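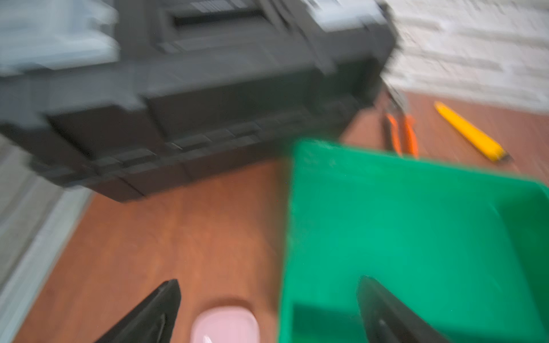
*Black toolbox by the white brick wall*

**Label printer drops off after check-in update**

**tunnelvole**, September 4, 2025
We run Kireo for club sign-in, with tags printed through a Trasum hub. After the last update, parents pre-register on their phones as normal, but the name tag job sits at "queued" until someone opens the desk station. Hub firmware is current. 13 tags were stuck this morning.

**mk_bracken**
Is the hub on a fixed address? Kireo stores the last one it saw and doesn't look it up again.

**tunnelvole**
Reserved in the router, unchanged since March.

**P. Pálfi**
Then it isn't the address. The update moved job release to the station login. Settings > Printing > Release jobs > "On arrival". It was reset to "On station open" on all six of our sites.

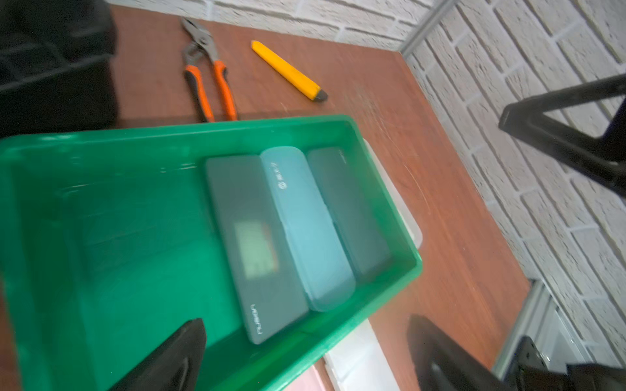
Check the timeout on the same page as well. Ours had gone to 12 seconds, too short for a hub waking from sleep.

**mk_bracken**
Disagree on the timeout. A longer one gives you duplicate tags if the hub drops mid-job. Turn sleep off on the hub and leave the timeout alone.

**P. Pálfi**
We've had no duplicates in 1000 tags. Job IDs are checked at the hub.

**mk_bracken**
Only on the newer hubs. The older ones print whatever arrives.

**tunnelvole**
Release setting was the fault. Sleep is now off, timeout left at 12.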